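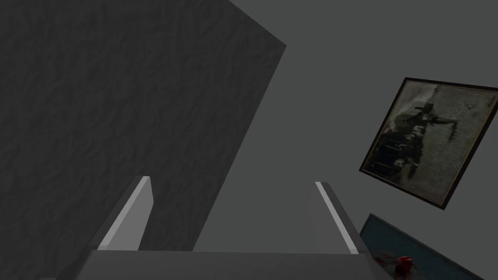 A reader in Drilgate wrote to ask whether her contents policy would pay for her late mother's rings, and she said the part that bothered her most was that she'd been paying premiums for 16 years without once reading the schedule. Well, she is in very good company! Plenty of us put the envelope straight in the drawer (I've done it myself, more than once) and only go looking for it on a bad day.

The short answer is that the rings are probably covered, but only up to the limit for a single item of jewellery, and on the standard Darkus household policy that limit is $1572 unless you've listed the piece separately. Listing it is called "specifying", and it means sending in a valuation, paying a little extra and having the ring named on your schedule. Our reader's sapphire was valued at a good deal more than the limit, so she has now specified it, at an extra $94 a year, and left the others as they were.

While you have the schedule out, do have a look at page 2, where the excess is set out. Jewellery lost away from home can carry a different excess from jewellery stolen in a burglary, and some older policies don't cover it outside the house at all. Valuations go stale as well, and one done when gold was cheap won't do you any favours at claim time.

Members renewing in December will find the new specified items form in with their notice. If you'd like help filling it in, the Abubakari Street office is happy to go through it with you over a cuppa, and the Flillov branch will do the same by phone on weekday mornings. Bring your old valuations along, even the handwritten ones.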